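Progress Report to the Hamdan Fund
Project: Good Practice Rules for Robotic Suturing Work
Report date: 15/12/2019

Status

The project is on schedule. Version 3 of the Skudetti practice code was released to all bench operators at the start of the period and replaces the earlier draft in full. It contains 69 rules, 10 of which are mandatory at every session. The rest are advisory until the spring review.

Work completed

Cukon finished the section on instrument handling. Operators must keep the needle in view while both instruments are active, and may not pull on a thread when either set of jaws is out of sight. The section on thread waste was rewritten after operators asked for clearer wording – cut ends are now to be cleared between closures, and the time of clearing entered in the Prunix log.

A total of 50 sessions were reviewed against the mandatory rules. Most departures concerned late log entries and uneven trimming of tails. No change to the instrument inspection schedule is proposed.

Matters outstanding

The wording on stopping a session remains open. Two sites want the operator alone to decide; the third asks that an observer may also call a stop. We request the Fund's view before the next version is drafted. Spending is within the approved budget, and no transfer between headings is requested.

Bench work

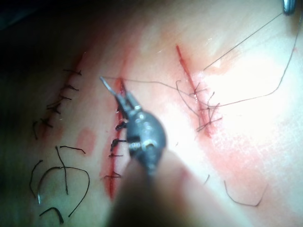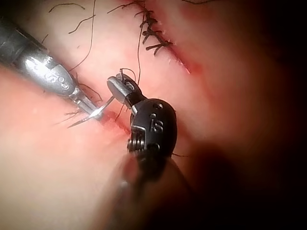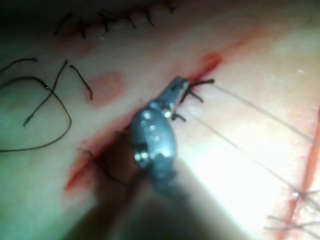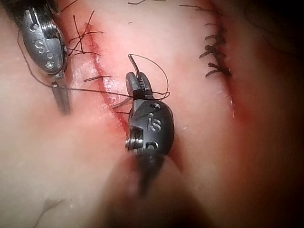 Suturing with robotic instruments, with finished stitches and loose thread in each view.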